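# Leaflets on the kitchen table: keeping a campaign tidy at home

If you've ever offered to help a friend stand for the council, you'll know how quickly the paper moves in with you. When Yolanda Mateos stood for the Iltevside ward last September, we had 1,313 leaflets arrive at our house on a Thursday evening, and I've picked up a few habits from it that I'm very happy to pass on.

## Folding

Wipe the table and let it dry properly before you open a box, as even a little damp will curl the bottom sheets. Fold in small batches, and run the back of a dessert spoon along the crease -- it's much kinder on the thumbs than a fingernail! 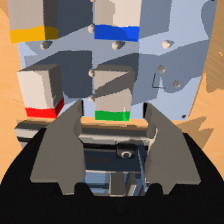
Put each finished batch under a heavy cookbook while you do the next one. By the time the kettle has boiled they'll lie nice and flat, and they go through a stiff letterbox far more easily.

## Sorting by street

Shoeboxes are ideal, one for each round, with the street names written on the short end so you can read them when they're stacked. I tuck a slip inside with any awkward gates or dogs on it (Flalwood Road has plenty of both).

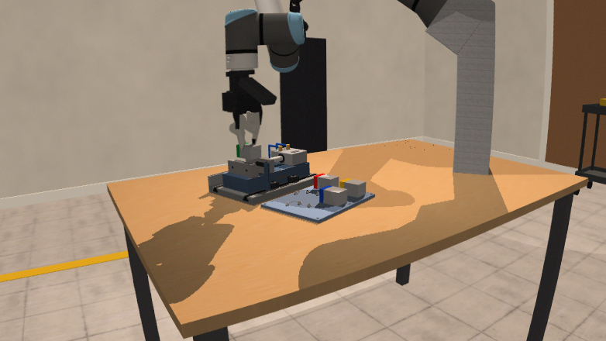
Bundle with wide rubber bands, and don't pull them tight or they'll nick the edges. If it looks like rain, a freezer bag round each bundle does nicely, and you can rinse the bags and use them again afterwards.

## Garden boards and stakes

Uldis Kairys, who put up most of ours, drills a small pilot hole in each stake before screwing the board on, and we hardly had one split. Rub a bit of candle wax on the screws and they'll go in sweetly.
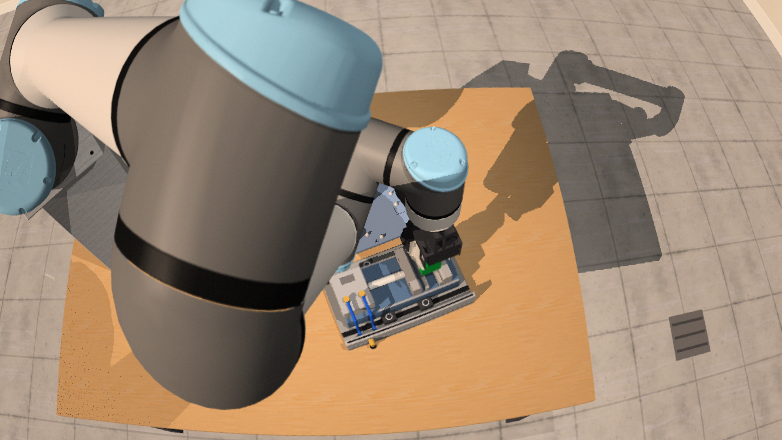 *Wooden table, tiled floor.*

Sand the top of the stake too, or you'll be picking splinters out all evening. Boards clean up with warm water and a drop of washing-up liquid, but go gently over the printed side.
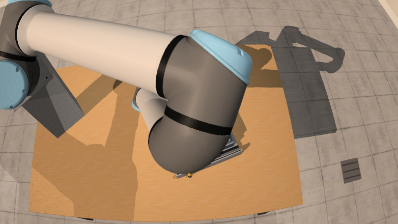 ## After polling day

Take the boards down promptly, knock the mud off the stakes and store them lying flat somewhere dry. Spare leaflets make good drawer liners once you've turned them face down -- ours are still under the cutlery, and Yolanda checks whenever she comes for tea.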